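4.3 Moving a packing station to Driser

Driser takes over sorting. Staff keep labeling, final checks and any order it sets aside.

1. Tell the shift lead which tasks will move. Post the list for 14 days before the first run.
2. Log in on the station laptop and open Roles.
3. Assign one operator and one backup per shift.
4. Set the hold limit to 70 orders. Past that, Driser stops and waits for the operator.

Note: Operators no longer report hourly counts – the log records them.

CAUTION: Keep cables out of walkways before you press Start.

5. Run one short shift with the old routine still in place. Send questions to Eun-ji Ahn, extension 627.
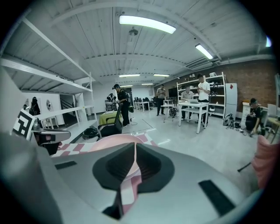
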